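Donkey Sanctuary FAQ - Kasstead

Read this before you email us please. We get the same handful of questions every week and there are not many of us answering.

Where do your donkeys come from?

All over. Private owners who got older or sick, farms that closed, a few seized by the county. Some come through the Erkora auction, which sells a lot of older animals nobody has a plan for. We don't breed. Any foal born here was on the way before the mother arrived.

How many do you have?

26 at the moment, plus two mules. Capacity is set by the winter barn, not the summer pasture, so please don't look at the big field and tell us there's room.

Can I surrender my donkey?

Maybe. Fill out the intake form first. We need age, sex, vet records if you have them, and whether there's a bonded companion. If there's a bonded companion we take both or neither. Splitting a pair can put a donkey off its feed, and a donkey that stops eating can get very sick very fast. Not worth it.

There's a waiting list. Emergencies go ahead of it. Moving in July and having known about it since winter is not an emergency, sorry.

Do you charge for surrender?

No fee. We ask for a donation toward the first vet visit and hoof trim, whatever you can manage. Nobody gets turned down over that.

Why do people keep talking about donkey skins?

Short version - the hides are boiled down to make a gelatin used in traditional remedies and beauty products. Demand outgrew supply years ago, and donkeys are slow to breed, so animals get bought up or stolen in places where families depend on them for water and hauling. A lot of them travel long distances with no feed.

Does that affect donkeys here?

Less than in other places, but auction animals with no papers can end up crossing a border for slaughter and it's hard to trace them after that. This is one reason our adoption contract says you can't resell. Ever. If it doesn't work out the donkey comes back to us, even 10 years later.

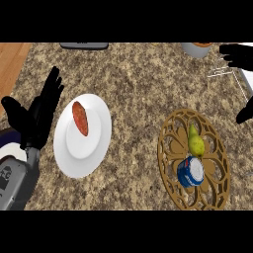
Can I adopt just one?

Only if you already have a donkey at home. A goat doesn't count. A horse sometimes counts, if they've lived together before, and we'll want to come see. Otherwise it's pairs only and no amount of emailing will change it.

What do I need to adopt?

Dry shelter with three sides at least. Safe fencing, no barbed wire. Somewhere hard to stand, because soft wet ground wrecks their feet. A vet who will see equines - check this before you apply, plenty of small animal clinics won't. A farrier every six to 10 weeks.

Also time. They live a long while, 30 years and up is normal. Think about who takes over.

What does it cost?

Adoption fee is $100 per donkey. That's the cheap part. Hay, trims, vaccines, dental and worming are all on you after that. Ask a vet near you for prices, ours won't mean much in another state.

What do they eat?

Mostly straw and some hay. People don't beleive us about the straw. Donkeys come from dry country and they get fat on good grass, and once they have a fat crest on the neck it may never go away. No bread. No lawn clippings. No bags of apples over the fence!

Can I visit?

Yes, by booking. Gates open at 10 and the last group goes in at 2 pm. Closed in heavy rain. Park at the Nesano Road end, the other lane is for trailers and we will ask you to move. Dogs stay home, even small quiet ones. Lots of our animals have been chased.

Can my kids ride them?

No. Most are old or have bad backs. Brushing is fine with staff there.

Do you take volunteers?

Over 16, steady shoes, tetanus shot up to date. It's mostly mucking out. Orientation is once a month and fills up quick so get on the list early.

What does sponsorship pay for?

$70 covers a share of feed and hoof care for one animal for the season. You get a letter twice a year and a picture. The sponsored donkey still lives with the herd and you are not the owner, we do get asked.

Is Politis still alive?

Yes! Still bossy. He's on soft feed now and lives in the small paddock with two of the older jennies. He doesn't do visits anymore but you can see him from the path.

I found a loose donkey, what do I do?

Call the sherriff's office first, then us. Stay back, don't chase it toward a road. If you can shut a gate behind it, do that and wait.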